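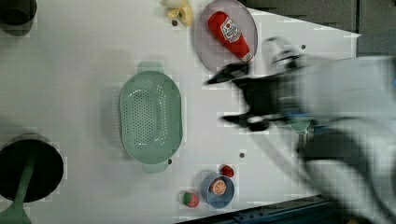 By: Sigita
In: Television, Radio
With: 2 Comments

I heard on Thursday that Clumitz has finished for good. The channel put out a short notice saying the quiz would not be back in the autumn, and thanked everyone who took part. It ran to 393 episodes. I have seen most of them, a lot of them twice, because they used to repeat the previous week's show on Sunday mornings.

For anyone who never watched it, Clumitz was a half-hour word quiz with two teams of two. The host was Takumi Katayama from the first series to the last. Before that he read the late news on local radio, and you could tell. He spoke at the same speed whether someone had won or gone out in the first round. If a contestant gave a silly answer he said "No, I'm afraid" and moved on to the next question.

The prize was £1,000 in the final and £100 for the runners-up, and those amounts were never raised. I remember people writing in to complain about it on the letters page of the listings magazine. I didn't mind. Most of the contestants seemed to be there for a day out and to see the set.

The set was the same for years as well. Brown desks, a clock with a red hand, and a curtain at the back which moved when somebody opened the studio door. They changed it for a blue one with lights when Sayaka Sekiguchi took over as producer, and the music was changed at the same time. I got used to the lights. I still prefer the old tune, which was played on a clarinet and stopped rather suddenly.

My favourite run was the one with Sota Matsuda, the retired bus inspector, who won seven shows in a row with his sister-in-law. He knew every river you could name and nothing at all about pop music. They went out on a question about a drummer. Katayama shook hands with both of them, and he hardly ever got up from the desk.

I applied to go on it once, with my friend Kinga Sárközi. We had to fill in a form and then do a written test in a hotel in Urkmont, in a room with a very loud radiator. Kinga passed and I didn't. They wouldn't let her bring another partner, so that was that. She kept the pencil, which had the name of the show on it.

The final episode was recorded in April and goes out next Friday at half past six. I gather there is no special guest or anything of that sort. The slot is going to Clalline, a cookery competition, which I have seen trailed and will probably try for a week or two.

Katayama is apparently going back to radio, with a Saturday programme of listeners' requests. I haven't found a start date for it yet. If anyone sees one, please leave it in the comments.

I would also like to hear from anyone who taped the third series. My own copies were recorded over, and the channel says it doesn't hold a full set.

Posted May 28, 2022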